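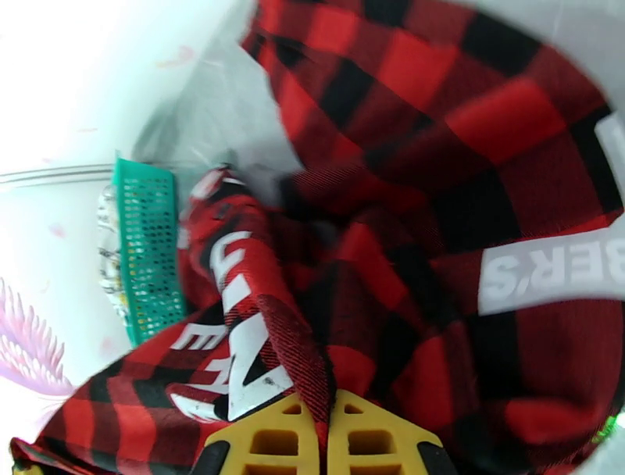 In July I went to the open day of the Abbasi weaving mill in Gresthorpe. I had wanted to see it for a long time, as my grandmother worked in a similar mill in Finland and I know the smell of wool oil from her coat. The bus stops at the bridge, and from there it is a short walk uphill, past the old dye house.

The tour started in the yarn store. Our guide was Kirsten Þórarinsdóttir, who came to the mill as a student of pattern drafting and stayed. She explained how the yarn arrives on cones and how the warp is prepared. One warp for a wide check needs 1,711 threads, and if a single one is put in the wrong place, the fault goes through the whole length of the cloth. Finding it again can take a full morning.

After this we saw the looms. They are very loud, so we got ear plugs at the door. The oldest machine still running is a Revmont, and it weaves 28 metres on a good day. The newer ones are faster, but the weavers told us they like the old one for twill – it is gentler with soft yarn.

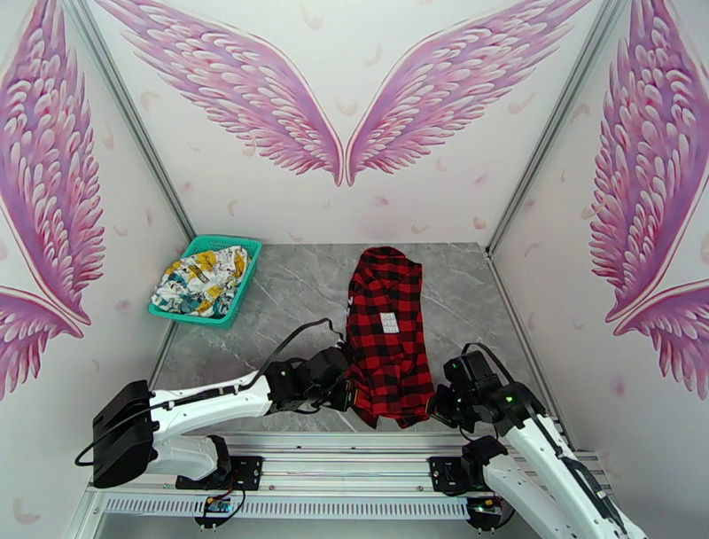

Finishing and mending

The finishing rooms are on the upper floor and much quieter. Arvo Aaltonen showed us how a woven cloth is washed, pressed and looked over against the light. He speaks slowly and let everybody touch the samples before and after washing. I could not believe it was the same material. The unwashed piece felt like a sack, the other like a good blanket.

He also talked about checks. In a shirt, the squares should meet at the side seam and at the pocket, and for this the cutter must waste some cloth.

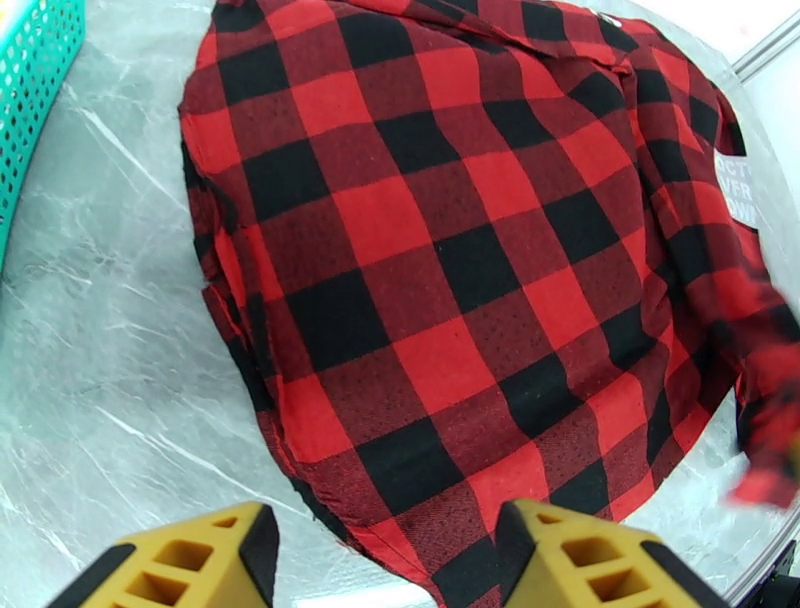

Cheap shirts save this cloth, and you notice it first at the front, where the lines jump. I looked at my own shirt in the train home and was a little ashamed.

At the end there was coffee in the canteen and a small shop with remnants. I bought a piece in the pattern they call Plilum, grey with a thin green line, enough for two cushions. The tour takes 3 hours with the break. Wear flat shoes, the stairs are steep.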